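Unley Robotics Club — Simulation Stream FAQ

Questions about the arm simulation stream, which meets Monday evenings.
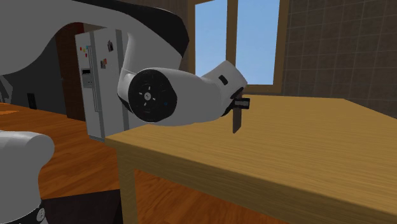 Do I need my own hardware?
A laptop with 200 GB free. Club machines can be booked.

Is programming experience required?
Basic Python. Newcomers start with the joint limits worksheet.

How are runs scored?
Each entry is run 300 times with randomised starts. A run that exceeds a joint limit scores zero — no partial marks.

Can I change the kitchen model?
No. The Vosent task file is locked for the season. Lighting may be changed in practice only.

What is the team size?
Maximum 2. Register at the front desk or in Room 214.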